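Trenivel compares two grippers for picking from a bin

11/9/21

The automation company Trenivel has finished the first part of a comparison between two grippers for mixed household goods. The tests are done in the company's workshop in Štefanec, and the first results were given to partners this month.

The work belongs to a project with the name Drivness. Its goal is to find out which kind of gripper can take single objects out of a metal bin when the objects are all different in shape and softness. Many small warehouses ask for this, but they do not want to change the tool on the arm every time a new product comes.

The first gripper is a metal one with fingers, driven by air. The second is a suction tool from the supplier Gemora. Both are mounted on the same KUKA arm and both get the same bin, which is held with clamps so that it does not move when the tool touches the wall. The camera and the controller also stay the same, so the team can compare only the tools.

In total the arm made 2203 attempts. Of these, 249 were stopped by the controller before the tool closed or the suction started, mostly when the planned path came too close to a wall of the bin. The team says that this number is higher than they expected and that they will look again at the safety distance in the software. 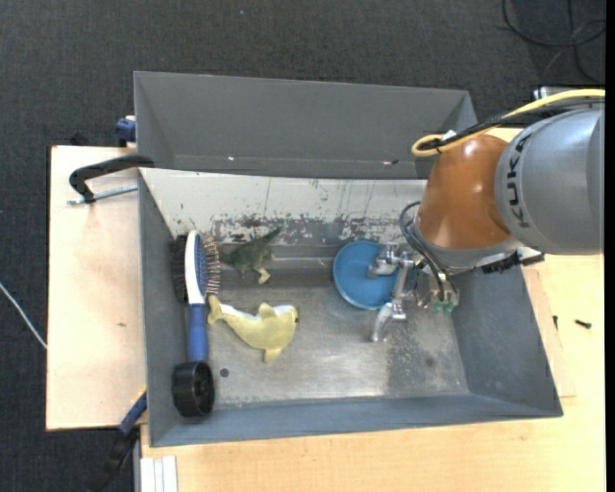 The set of objects is changed after every 200 attempts. It includes toys, bowls, brushes and other things which can be bought in any shop. According to the project team, soft toys were the easiest for the finger gripper, and the suction tool had many problems with them. With smooth bowls the result was the opposite. Hairbrushes were difficult for both tools, and the suction cup could hold them only by the handle.

Objects lying directly along a wall are still an open question. The fingers need some free space on each side, and when there is no space, the arm must first push the object toward the middle. This works, but it makes the cycle longer. The suction tool does not need this step so often, but it loses the object more easily when the arm lifts fast.

Trenivel has not yet decided which tool it will recommend. A second part of the tests will start later in November, with a new set of finger tips and a slower lifting speed. The company also wants to try a second camera position, so that the arm covers less of the bin during the approach.

The full table of results will be sent to the Drivness partners after the second part. Companies which want to send their own objects for the tests can write to the workshop in Štefanec until the end of the month. Objects should be no heavier than 2 kilograms and should not be made of glass.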